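The Tidy Shelf Tax

The catalog from Jemstead came in December, and it wanted me to know that my hall closet was costing me peace of mind. Page after page of matching containers, each holding almost nothing. One folded scarf. Three lemons. The closet system on the back cover was $339 before the doors.

I have been hearing this pitch for years and I still can't find the part where it works. The home storage business sells the idea that clutter is a shortage of containers. Buy enough bins and the stuff will behave. Most of us have the opposite problem, and a bin is one more thing that has to go somewhere.

Last winter I went along with it anyway, for one room. I bought a starter set from Prollar and a drawer kit from Stitex, and spent $217 including shipping. The Prollar lids fit only Prollar boxes, and only that season's. When I went back for two more, the size had changed by half an inch. The company's help line told me the new line was "stackable with itself."

The drawer kit did better. It kept the socks away from the batteries. It also took up a fair amount of the drawer, and the batteries I couldn't fit moved to the kitchen, where they still are.

What I do use is the open stuff, the trays and baskets with no lid and no system. Things get dropped in on the way past. It looks fine, it never looks like the catalog, and you can see what you own without reading a label.

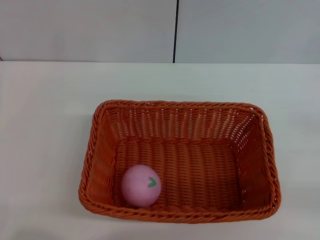 Ayantu Shiferaw thinks I'm being too easy even on those. A basket with no lid, she told me, is a pile with better manners, and the only storage that ever changed her apartment was giving away 61 books and then the bookcase. She doesn't miss the books. She does sometimes miss the bookcase.

I take the point, though I notice that getting rid of things has become a product too. Levchenko, which used to sell shelving and nothing else, now offers a "clear-out session" at $122 an hour. A person comes to your house and asks whether you need the fondue set. I asked what happens if the answer is yes. They recommend a shelf.

I would believe more of this if anyone selling it talked about year two. The before picture is a mess and the after picture is taken the same afternoon. I'd like to see the linen closet the next August, once the kids have been looking for a beach towel.

My own room went back to normal by spring. The Prollar boxes are in the basement, empty, stacked with themselves.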